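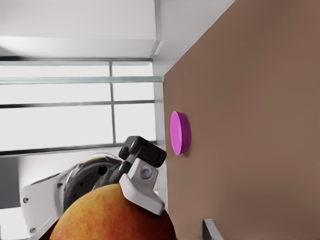

Ticket status: Open – awaiting confirmation from requester. The Drilton simulation service received a report that demonstration episodes collected for the button-press task were being rejected by the Crichton export step. The requester had collected 59 episodes in the kitchen scene set, of which 48 were marked invalid and withheld from the training pool. In the affected episodes the wrist view includes the magenta disc that serves as the press target, with the black fingertip a short distance from it, and also a large round fruit directly beneath the gripper. The requester asked whether the fruit was the cause of the rejections and whether the episodes could be recovered without collecting them again.

Search tickets Enter keyword or ticket number Go

Category: Data collection / Simulation
Component: Crichton exporter, episode validation
Priority: Normal
Opened: 3/16/22

Description as submitted

Episodes are recorded by teleoperation in the Traltari simulator and passed to Crichton for validation. The operator ends each episode by hand after the target has been pressed. Validation returns the message "contact list not permitted for task label." The operator's display reports no error during recording. Episodes collected in February with the same task label passed validation. The scene set was updated between the two collection periods.

Initial response

The support desk asked the requester to supply the scene file, the task definition and the validation report for one accepted and one rejected episode. All of these were received. The requester was advised to stop collecting under this task label until the review was finished, and to leave the rejected episodes in place.

Findings

1. The updated scene set adds loose objects at random positions. The task definition in use was written before this change. It permits contact between the fingertip and the target only.

2. In the rejected episode, the contact log lists the fruit and the finger bracket as a touching pair for 30 consecutive steps. Whether the two are touching cannot be settled from the wrist view alone, and the contact log was therefore taken as the record of reference.

3. The accepted episode contains no contact with any loose object. The fruit was placed well away from the arm at reset.

4. The target itself was pressed correctly in both episodes. The recorded joint positions, gripper commands and camera frames are complete, and no steps are missing.

The exporter is therefore working as designed. The fault lies in the pairing of an older task definition with a newer scene set.

Actions taken

The task definition was revised to separate contacts that end an episode from contacts that are only noted. Contact with a loose object is now written to the episode record as a flag, and the episode remains valid if the target is pressed before the limit of 1000 steps. A copy of the revised definition was placed in the requester's project folder.

The support desk then ran validation again on the two sample episodes. Both passed. The formerly rejected episode now carries the flag "incidental contact."

Instructions to requester

Replace the task definition before running the exporter on the remaining episodes. Do not edit the episode files by hand – the checksum will no longer match and the files will be refused. Flagged episodes should be kept in a separate split until the training team has decided whether they are suitable as demonstrations. A policy trained on them may learn to brush against nearby objects on the way to the target, and the decision to include them does not rest with the support desk.

For new collection, the requester may set a minimum distance between loose objects and the arm at reset. This setting is off by default in the updated scene set.

Outstanding

Confirmation that the remaining episodes pass validation. A request has also been sent to the Drakex scene maintainers to show a warning when a task definition is older than the scene set it is used with. That request is tracked under its own ticket.

Related tickets
Exporter refuses episodes after manual edit
Loose objects placed inside arm at reset
Step limit reached before target press is recorded
Traltari: wrist camera view differs between scene sets
How to request a separate split for flagged episodes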